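Ticket: Replay drifts to the left on transparent objects, hand-held demos
Project: Marness (cabinet tasks)
Opened by: Tharushi Thambiah
Assigned to: Brendan Tierney
Status: Resolved, follow-up open
Opened: May 2019
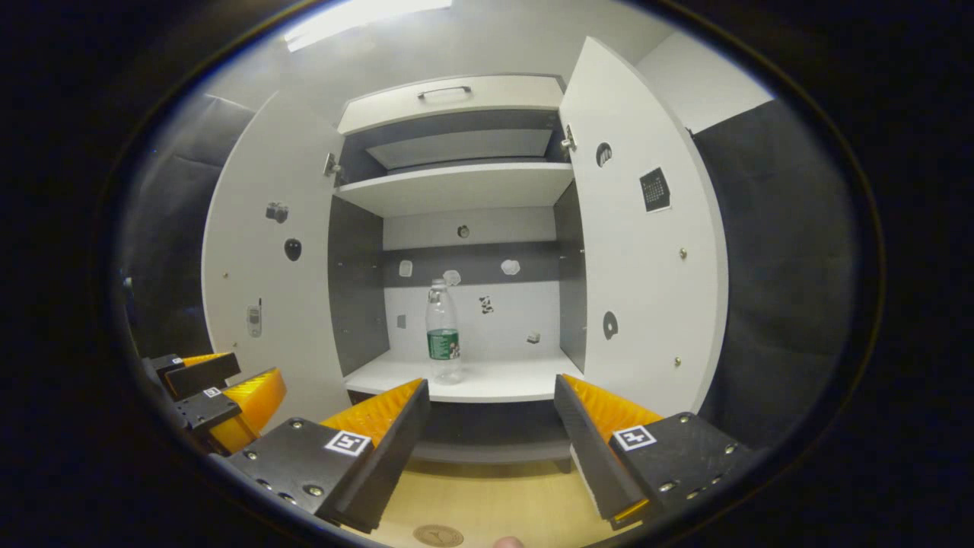

Hello Brendan, and sorry in advance for the length of this one, I wanted to get it all down while it was fresh. The policy trained on the cabinet demos reaches for the bottle well enough, but it closes too far to the left, and it does so more often with the clear bottle than with anything else we put on that lower shelf. The mugs are fine. The cardboard boxes are fine. With the bottle, the right finger pad touches first, pushes, and then the whole thing leans over before the left pad gets there. I have watched it do this so many times now that I have started wincing before it happens.

What I have tried so far:
- Retrained from the same 3,784 demos with a new seed. Same lean.
- Turned the exposure down on the robot side. Slightly better, but I would not swear to it.
- Swapped the orange pads for a fresh pair. No change at all.

I did wonder about the label. It's the only part of the bottle with much color to it, and maybe the network is hanging on to that and ignoring the rest? Happy to be told I'm wrong.

Tharushi

---
Comment by Brendan Tierney

Thanks so much for writing it all out, this is exactly the kind of ticket I like to get. I don't think you're wrong about the label mattering, but I'd like to rule out the dull things first. Could you tell me which calibration file the demos were processed with? The lens is a very wide one and the curve toward the edges is strong, so if the distortion numbers are even a little stale, the finger markers will land in the wrong spot and the gripper width we compute from them will be off. We had something like it in January with the drawer task, and it took me an embarrassingly long time to find.

Also, would you run the marker check (the script is in tools, it's called Tichý, please don't ask me why) and paste what it says for left and right separately?

---
Comment by Tharushi Thambiah

Ran it just before lunch. Pasting the short version:

tichy: left marker found, residual normal
tichy: right marker found, residual HIGH
tichy: width estimate valid, center offset nonzero
tichy: 91 demos flagged

The flagged ones are all from the second hand-held unit, and nearly all of them are bottle demos, I suppose from the afternoon when Bo-ram and I split the objects between us and I took the mugs. So it may not be a transparent-object problem in the first place! I feel a bit silly about the title of this ticket now.

---
Comment by Bo-ram Ryu

Please don't feel silly, that one is on me. I reprinted the right marker on unit 2 after the old one got scuffed, and I stuck it on by eye. I looked at it again this morning with a ruler and it sits 2 mm too far out on its block. Both fingers still read as open and closed properly, so the width looked believable and I never thought to check the center.

---
Comment by Brendan Tierney

Lovely, that explains the lean nicely. The width comes from both markers, so an outward shift on one side moves the center we hand to the policy, and the clear bottle is tall and light enough to show it. A mug would just get nudged along and settle into the grip.

Fix, in the order I'd do it:
1. Add a per-unit marker offset to the config (I've pushed this, the key is right_offset_mm).
2. Reprocess the flagged demos with unit 2's value. No need to record them again.
3. Retrain from scratch, please don't fine-tune the old checkpoint, it has learned the bad center pretty firmly.
4. Run the bottle trials again with the doors open, as before.

---
Comment by Tharushi Thambiah

All done, and I'm very pleased to say the lean has gone. I ran the bottle in 5 positions along the shelf and it closed evenly in every one of them. I also tried it with the label turned to the back, out of curiosity, and it still managed, though it hesitated a little on the approach. I'll write that up for Titer as a separate note, as Angus has been asking for anything we have on labels.

---
Comment by Brendan Tierney

Closing this as resolved. Leaving the follow-up open for Mi-kyung, who is going to make the marker check run on every upload and reject a batch if either residual comes back high. Bo-ram, there's a printed jig for the markers in the drawer under the Verkuven rig, please use it next time and put it back after.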